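Telov Drawer Cell

The Telov drawer cell is a one-armed robot work cell used to practice and measure the handling of small household objects in and around furniture. It is built on a dark railed framework, with a single arm, a fingered gripper, and a low cabinet with drawers as its main fixture. The cell is best known for its upkeep routine, which is unusually well thought out and has been copied by a good many smaller workshops.

Name and origin

The cell takes its name from Telov, the workshop where the first one was assembled. A second was put together in Durnness the following May from the same drawings, with a longer cable run and a different floor anchor. Both were still in regular use on November 30, 2023, when the current edition of the setup manual, the Orbán sheets, was released. The sheets run to 193 numbered steps, many of them only a few words long, and are a pleasure to work from!

Setup

Setup begins with the cabinet, not the arm. The cabinet is placed against two floor stops and checked with a level across the top, front to back and then side to side. Its front edge must sit 949 millimeters from the center of the arm base. Only then is the arm switched on and sent to its home position.

Next comes the reference routine, the cleverest part of the whole procedure. The arm touches a short probe to the two near corners of the cabinet top and to the front lip of each drawer, and the controller works out from these touches where everything else must be. If a later check differs by more than 5 millimeters, the routine is repeated from the start.

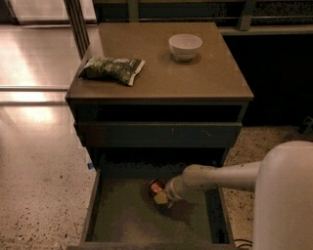
Drawers get a section of their own in the Orbán sheets, and they deserve it. A drawer is a moving target - it sags a little as it comes out, and its runners loosen over months of pulling. The manual asks for each drawer to be measured closed, half open, and fully open, with all three values saved under the cabinet's own name. A test pick from the drawer bottom follows, done at quarter speed with one hand near the stop button.

Routine care

Daily care is short. The finger pads are wiped with a damp cloth, the drawer bottoms are brushed out, and the cables are looked over for kinks where they leave the base. Crumbs and grit on the runners are the most common cause of missed grasps, well ahead of any fault in the arm.

The gripper is due for fuller service after every 899 hours of running. The fingers come off with a hex key, the pads are replaced as a pair, and the wrist is turned slowly by hand to feel for rough spots. Mixing an old pad with a new one is a classic beginner's mistake and makes objects twist as they are lifted.

Repairs

Most repairs concern the runners and the wrist cable. The Stekik clip, a small spring guide named after the workshop that first bent one out of scrap wire, holds the cable clear of the drawer walls and has greatly cut down on wear. After any repair to the wrist, the reference routine has to be run again before the cell goes back to work. A runner change calls for new drawer measurements only, and the saved corner positions can be kept.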